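Visach Arm Kit: Frequently Asked Questions

Supplied and supported by Skinico Education Services

What is included in the kit?
The Visach kit comprises one desktop arm with gripper, the controller electronics, a power supply, cabling and a set of task boards with matching blocks. A laptop is not supplied. Institutions that order the Penner licence also receive the teaching notes and marking guide.

How much space does the arm need?
An ordinary table is sufficient, provided that it does not rock. The full reach of the arm is 600 mm, and the same clearance should be allowed on every side. Cables must be given enough slack to follow the joints through their whole range of movement.
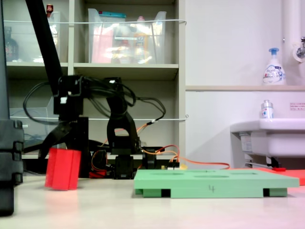 The arm over a red block, with a green task board at right.

May the arm be used near a sink?
The arm and its power supply are not rated for contact with water. Users must position both beyond the reach of splashes and keep liquids off the work surface while the unit is energized.

Which exercises are suitable for beginners?
Most centres begin with block placement, in which the learner guides a held block to an opening of a given shape. The Urko software records each attempt for later review. Groups of 2 to 4 learners per arm are recommended — larger groups leave too little time at the controls.

Does the board have to be fastened down?
No. A loose board is acceptable for practice, although its position should be marked if results are to be compared between sessions. Low-tack tape leaves no residue on most finishes.

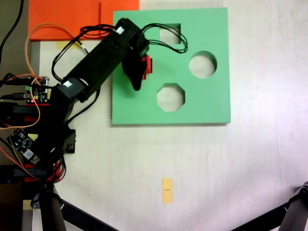
Service and warranty

How long is the warranty?
Arms purchased by schools, colleges and libraries are covered for 12 months from delivery. Gripper fingers are treated as wearing parts and are excluded.

Whom should we contact about a fault?
Please write to Zorica Stoyanova, Technical Support, quoting the serial number and the software version in use. Enquiries concerning training or the Penner licence should be directed to Haris Stojanović. The support desk closes at 4 p.m.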